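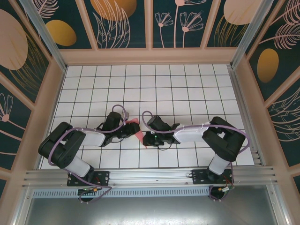 Kazimír Gajdoš
Contributing writer, fiction

The Pink Ones

Khurram Butt took the napkins home because the laundry at the Skelard had flooded and there was nowhere at the hotel to put them. They came in a box marked 3533, which was the number of the order, and he carried it up to the apartment on his shoulder and set it down on the kitchen floor.

"What is it?" his father asked.

"Napkins. For the November wedding."

"It's November?"

"In two weeks it is."

His father was sitting at the table with the radio on low. He had on a clean shirt, buttoned wrong by one. Khurram put the kettle on and then fixed the buttons, and his father let him and kept his eyes on the box.

The bride had picked the color. The hotel owned white napkins and dark green napkins, and she had asked for pink, so the manager had ordered from Siqueira, who did tablecloths for half the county. There had been a long discussion over which pink. Khurram had not been part of it. He ran the dining room, and what he had been told was that there would be 56 guests and that the napkins would be folded in triangles, standing up, with the point toward the ceiling.

He opened the box after supper. The napkins had been packed flat between sheets of paper and they smelled like a store. He took one out and laid it on the table. It was redder than he expected. He turned on the light over the stove to see it better and it was still redder than he expected.

"Your mother had a dress," his father said.

"Not that color."

"Near it."

Khurram didn't remember any dress. He folded the napkin corner to corner, pressed down the edge with the side of his hand, and folded it again. When he stood it up it leaned, held for a second, and fell over on its face. He tried it again with a wider base and the same thing happened. At the hotel they used starch. He looked under the sink and found a can of Gemness with enough in it to make a noise and no more.

"You're doing it from the wrong side," his father said.

"There isn't a wrong side. It's the same on both sides."

"Give it here."

His father had worked for Semora, the ferry company, back when the boats still had a dining room. Khurram knew this the way he knew his own blood type. There was a photograph of his father in a short white jacket, standing next to a cart, and he had told two stories about those years so many times that neither one had any people left in it. One was about a storm. The other was about a man who ordered soup and left a watch in the bowl.

His father pulled the napkin across the table and smoothed it flat. He did this slowly. His hands had gotten bad over the summer and the left one had a way of stopping partway through a thing, so that he would hold a cup in the air and wait. He lined up the cloth with the edge of the table and then turned it a little, on purpose.
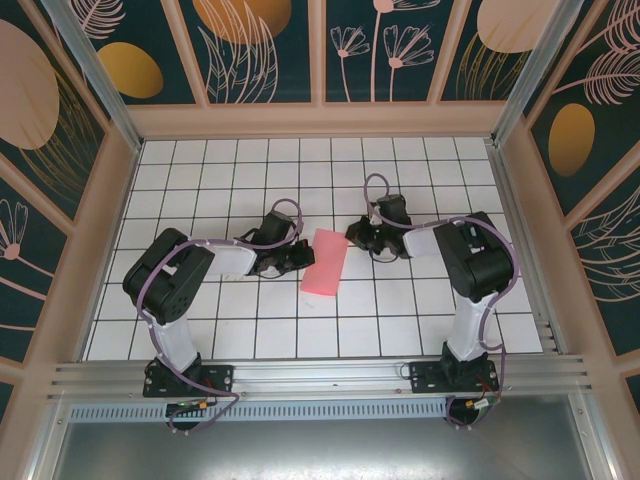
The pink piece on the white squares.

"On the boat you couldn't use starch," he said. "Salt air. It went soft by noon. So you fold the bottom up first. That much. It gives it a foot."

He made a narrow fold along the bottom, the width of a finger, and ran his thumbnail down it. Then he brought the two sides in. The left hand stopped. Khurram reached over and held the corner down for him, and his father went on with the right hand, and when the left one started again Khurram let go.

The triangle stood. His father tapped the table next to it with his knuckle, and then tapped harder, and it shook but stayed up.

"Who showed you that?" Khurram asked.

"A fellow. He was from the islands. He didn't talk much." His father thought about it. "He owed me money, I think. Or I owed him."

This was a new one. Khurram sat down across from him and took another napkin out of the box. He made the narrow fold first. It was harder than it looked — the cloth wanted to spring back, and you had to keep a finger on it while you did everything else. His first one leaned but stayed standing.

"That one's for the groom's side," his father said.

They worked until the radio went over to the late news. Sometimes the hand stopped and Khurram held a corner, and sometimes his father waved him off and they both sat there until it was ready. They did not talk about the storm or the soup. His father said the fellow from the islands used to sleep in the linen room because it was warm, and that the purser knew and left the door unlocked for him. He said the pink was not the same as the dress after all. The dress was more of an orange.

By ten the table was full and there was no place to put down a cup. Khurram moved six of them to the windowsill. He knew that in the morning he would have to unfold every one, lay them flat in their paper, and carry them back, because they could not go in the van standing up and the wedding was two weeks off. He had known that since he opened the box.

"Leave them out tonight," his father said.

"I was going to."

His father got up, holding the back of the chair, and went down the hall. Khurram heard the water run. He sat at the table a while longer with one more napkin flat in front of him, and he made the foot, and took it out, and made it again to be sure he had it. There was a line in the cloth now where the thumbnail had gone. He would have to iron that.

He turned off the light over the stove and went to see whether his father needed help with the buttons.

We use cookies to remember your reading preferences. By continuing to use this site you agree to our cookie policy. Accept | Manage settings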